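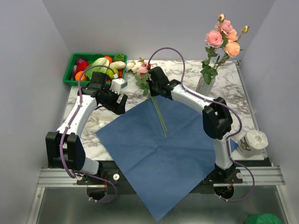
REVIEWS - Workshop and automation

Skulari two-arm bench kit: good arms, but the gripper fault worries me
by Itsuki Wada

I have used the Skulari kit since November for flower wrapping. The task sounds easy. A bunch of artificial flowers lies on a blue cloth, one gripper must take the stems and the other must help with wrapper and ribbon. In our small workshop in Brercombe we have repeated it 851 times, so I believe I can say something fair about this product.

First the good side. The arms are light and they sit firmly on the front rail. The movement is smooth, also when one arm must reach far over the table. The camera module on the gripper gives a clear view of thin stems, even green stems on blue cloth, where I expected trouble. The manual is short but correct. My colleague Rima Karam had never used such a kit before, and she was running her first program before lunch.

Now the fault. In 18 of our runs, a gripper did not stop closing when it met resistance. Normally it should feel the stems, hold them and wait. In these cases it continued to press until the motor gave an error, and then it stayed closed. The arm did not open by itself and the software still showed the state "ready". For artificial stems this is only a pity, because they bend and stay bent. For a finger it is a different matter. Two times I had to cut the power to free the bunch, and when the power goes, the forearm sinks down - slowly, but with enough weight that I would not like my hand below it.

I wrote to the seller, Zoubi, and received an answer from Tamer Darwish the next morning. He was polite and asked for the log files. His opinion was that the force limit returns to the factory value after a warm restart. I tested this and he was right. If I switch everything off completely and wait a little, the limit stays where I set it. If I press only the restart button in the program, it is lost, and there is no warning on the screen. I think a warning is the minimum for a machine that closes on things.

A second and smaller problem is the cable. It makes a high loop over the gripper, and when the arm turns far to the side, the loop can catch on whatever stands tall on the table. I now keep the vase further back. A Lillent cable clip, bought separately, also helps, but for this price I expected clips in the box.

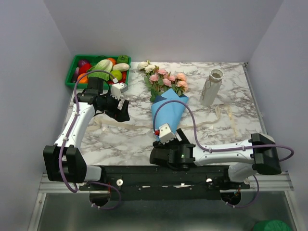

Is it safe to reach in and straighten the ribbon while the program is paused?
I would not do it, as a pause keeps the motors under power and the force limit may be the wrong one. Stop the program, move both arms to the rest position, switch off, and only then put your hand on the table.

After the update the restart fault has not come back for us, but I still check the limit by closing the gripper on a piece of soft foam every morning. The update must be installed for each arm separately - I missed this at first and had one arm corrected and one not.

I would recommend the kit to people who have patience and who already know what an emergency stop is for. For a school I would wait. The stop button is an extra part and the cable to it is too short for my table, so I had to order the longer one.

Rating: 3 out of 5
Bought from Zoubi, full price paid. Delivery was fast and the packing was good.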